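Jesodholm Food Co-op
Minutes of the April members' meeting
April. Minutes by Ruan Hlongwane

The meeting opened at 6:30 p.m. in the back room of the store. Lindalva Godoy chaired. The minutes of the previous meeting were read and accepted with one change: the line about the coffee order should have said the order was delayed at the roaster, not at our dock.

1. Fair trade sourcing for cocoa and sugar

Lindalva went over where we stand on cocoa. At present all of our bulk cocoa powder is certified fair trade, but the baking chocolate on the shelf is mixed. Two of the lines we carry have no certification of any kind and the supplier, Binetti, has not answered our questions about where the beans are bought. She wrote to them in the winter and again last month. The second letter got a reply saying the matter had been passed to the purchasing office.

There was a long discussion. Several members felt the uncertified lines should come off the shelf now. Others pointed out that these are the lowest priced baking chocolate in the store and that people on tight budgets buy them. One member asked if we could carry a smaller certified bar at a price close to the current one. Ruan said the Anville catalog has a bar of that kind but the case size is large, 60 to a case, and we have never sold that many of any baking chocolate before the date on the wrapper. 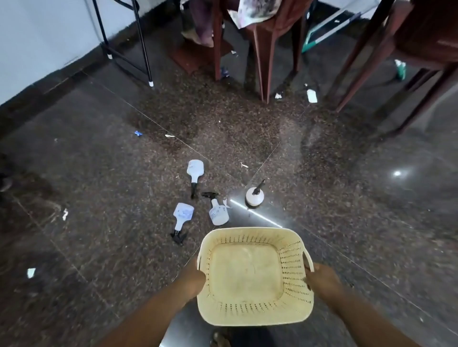

It was suggested that we split a case with the Pîrvu bakery, which already buys flour through us. Lindalva will ask them. If the bakery agrees, we will bring in one case on trial and keep the Binetti lines until the current stock is sold.

On sugar, the position is simpler. The raw cane sugar is certified and the white sugar is not. Members had no wish to change the white sugar this season. The question will come back in the fall when the contract is up.

Motion: That the co-op set a deadline of the next meeting for Binetti to answer our sourcing questions, and stop ordering both uncertified lines if no answer comes. Moved and seconded. In favor, all but 3. Carried.

2. Shelf labels

A member had complained that the green dot on our shelf labels is confusing. Some people take it to mean organic. It was meant to mean fair trade when it was brought in, and then it was also put on a few local items where no dot was needed. It was agreed that the dot should go.

Ruan showed a draft label that has the words "fair trade" printed in full under the price. It is easy to read from a standing position but not from the bottom shelf. The print will be made larger and the country of origin will move to the second line. Labels for coffee, tea, cocoa and sugar will be done first. Rice and spices can wait until the new price list is ready, so that they are not printed twice.

There was a question about who checks that a label is right. For now Ruan will check each new product against the certificate sent by the supplier and keep a copy in the blue binder at the desk. A product with no certificate in the binder does not get the words on its label, even if the package carries a mark.
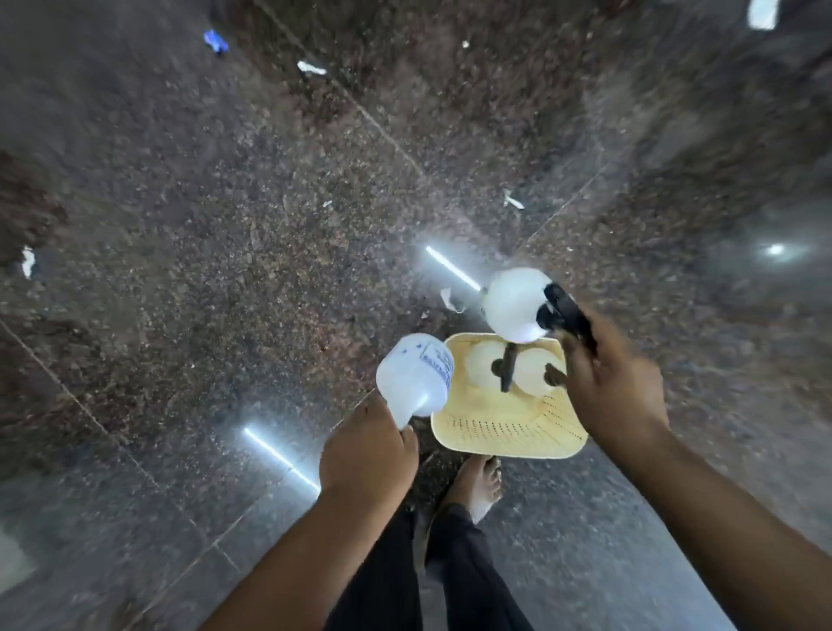 3. Coffee prices

The wholesale price of the dark roast has gone up again. The grower group has a floor price written into its contract, and we pay above it at present. Lindalva explained that the floor only matters when the market drops, and that members sometimes expect our price to fall along with supermarket coffee when in fact ours stays where it is.

Three choices were put to the meeting: raise the shelf price now, wait until the next delivery, or make the member discount on coffee smaller. The third choice had very little support. After discussion it was agreed to hold the price until the next delivery and then raise it in a single step. A notice will go up beside the grinder a week ahead. Lindalva will write the notice and keep it short.

A member asked about decaf. It sells slowly and 2 bags went stale over the winter. We will order it only in the small bags.

4. School talk

The middle school has asked for a speaker on how farm workers are paid for the food we import. The class meets on Wednesday mornings. Lindalva is willing to go and would like one other person with her. She plans to take cocoa beans, a bag of green coffee and a price breakdown for a chocolate bar. The breakdown we used at the open house is out of date and needs new numbers before it goes out again. Anyone with a recent supplier invoice should leave a copy in her tray.
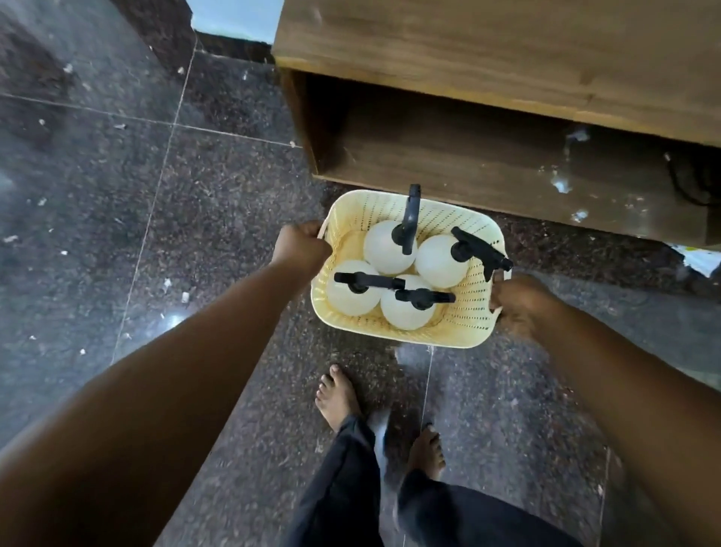

A basket and bottles.

5. Other business

The bulk bin scoops are being put back in the wrong bins. Please return each scoop to the bin it came from, especially around the nuts.

The freezer door gasket is on order. Keep the door pushed shut until it is replaced.

A request for fair trade rice flour was noted. Ruan will look for it in the Anville catalog and report back.

Actions
Lindalva: write to Binetti with the deadline; speak to the Pîrvu bakery; coffee notice; confirm a date with the school.
Ruan: new labels for the first four groups; certificate binder; rice flour.

The meeting closed at 8:15 p.m.

Contact: ask at the front desk | © Jesodholm Food Co-op | Back to top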